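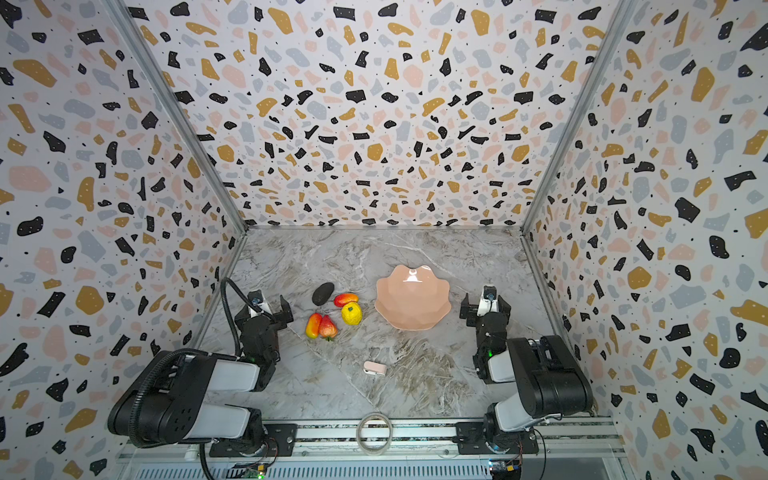
The long table at Bromness, with the bowl turned down and the fruit to its left.

The Stalla Deposit
A short story

The Office of Deposits at Bromness accepts household goods from persons leaving the island, and undertakes to keep them in the order in which they were last used. This second condition was added in the year of the Wurnport clearances and has never been repealed. It accounts for most of the Office's correspondence.

Deposit 114 was received in January from a house on the Stalla road. It consisted of one flower-rimmed bowl, a quantity of fruit and a microphone. The accompanying form was complete except for the box marked Purpose, in which the depositor had written "supper".

The Office wrote to enquire whether the fruit was intended to be eaten. The depositor replied, by the evening boat, that it had been served every night for 44 years and that no guest had yet been so rude.

The deposit was accordingly laid out on the marble table in the patterned room, where the light is considered suitable. The bowl was placed upside down. The depositor's instructions were firm on this point: a bowl the right way up was an invitation, and the household had stopped issuing invitations after the death of the second aunt. The fruit was to remain beside it, the lemon with its leaf on, the mango in its red and orange, and the dark oval piece which the family called the plum on some pages of the instructions and the pebble on others.

The Office does not arbitrate in matters of naming. Both words were entered.

Of the Microphone

The microphone presented a difficulty. Under the Baysal Rules, any article capable of carrying a voice must be deposited together with a statement of what was last said into it. The depositor declined to provide one. A reminder was sent, and then a second reminder, at a cost to the Office of two stamps.

In the third week a parcel arrived containing a household account book of 806 pages. It recorded the suppers. Each evening, after the plates had been cleared, the microphone was passed along the table and each member of the family spoke to the fruit in turn. There was no loudspeaker in the house. The remarks were entered by the eldest present, in ink, and concerned the weather, the price of coal, and on one occasion a proposal of marriage, to which the mango was reported as having raised no objection.

The final entry read: "Nothing from anyone tonight. Left it by the fruit in case."

The Office accepted this as a statement within the meaning of the Rules. The microphone was laid on the marble with its rounded head pointing down towards the fruit, and the register was amended.

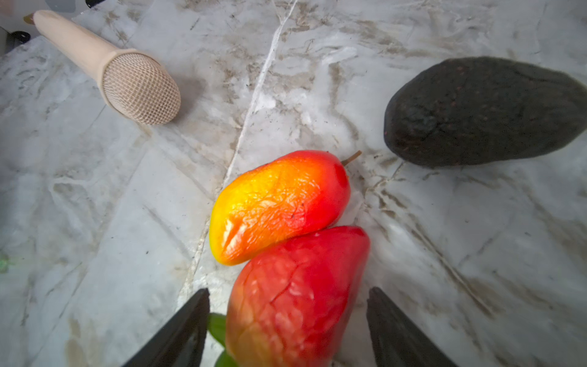
Of the Present Condition of the Deposit

The deposit is inspected at four o'clock each afternoon. The inspecting officer confirms that the bowl is down, initials the sheet and withdraws. There have been 1,308 inspections to date.

It has come to the attention of the Office that recent inspections have grown longer. The sheets show arrivals at four and departures at twenty past, and later at a quarter to five. When asked, the officer on duty stated that the room was pleasant and that the day had been a trying one. A second officer gave the same answer. A third asked whether the account book had any blank pages.

It had eleven. The Office has approved the purchase of ink.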